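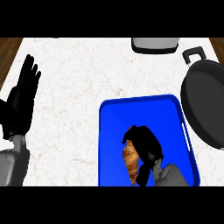
Setting up the Olatunji kitchen cell starts in the simulator, well before anyone touches the real arms. Osaze Ugwu and I spent most of December getting the two-arm station ready for its pastry routine, and this page collects what we settled on. The job is a simple one on paper: the right hand takes hold of a croissant at the blue tray while the left stays up and open, out of the way. Most of the hours went into the right hand. A croissant model is light and tapers to a point, and a grip set up for mugs and boxes will push straight through it.

Print this page | E-mail this page
Reading time: 3 minutes

Grip
The fingers come over the upper end of the croissant and the thumb runs down the right side. We tried a grip across the middle first and dropped it, as the wrist ended up too low and the forearm brushed the rim of the tray on the way in. If you change the approach angle, check the forearm before you check the fingers.

Left arm
Park it upright over the left part of the counter with the hand empty. In the early setup it was parked down and close in, and the planner kept treating it as something to steer around. Moving it out to the side took care of that. Aba Eshun saved the pose under the name "left wait" - please use that one and don't make your own.

Counter layout
The tray goes at the near side of the counter. The frying pan sits right next to it, so the tray can't slide that way. Leave the gray container near the far edge. The pan is the piece that gives trouble if it's moved, because its rim almost meets the tray already and any overlap makes both of them jump at the start of a run. When that happens, stop, reset the scene and load the layout file again. Don't nudge things by hand.

Looking after it
Simulated hands don't wear out, but the settings drift when several people edit them. Every 500 runs we do the following:

Reload the joint limits from the Prorport file, both arms.
Open and close each hand 15 times with nothing in it and watch for a finger that lags.
Set the right hand's closing force back to 70 percent of full. Somebody always turns it up.
Clear the saved contact data. Old contacts slow the start of a run.

A repair we had to make
Yakubu Ekwueme found the right thumb closing ahead of the fingers, which turned the croissant on the tray before the grip was complete. We looked at the force settings for two days. The fault was in the hand file, where the thumb had been given a shorter delay than the other joints. Putting it back to match fixed the problem, and the same line was wrong in the Esham copy, so check yours if you took it from there.

Still open
The tray's handle slot has no proper collision shape yet. It makes no difference for the pastry routine, but it will matter once we start lifting the tray. Adaeze Aliyu has that job.

Page checked 21st February. Changes to the layout file go to Oluwatosin Wike at Nosomik.

Search this site
Enter keywords
Go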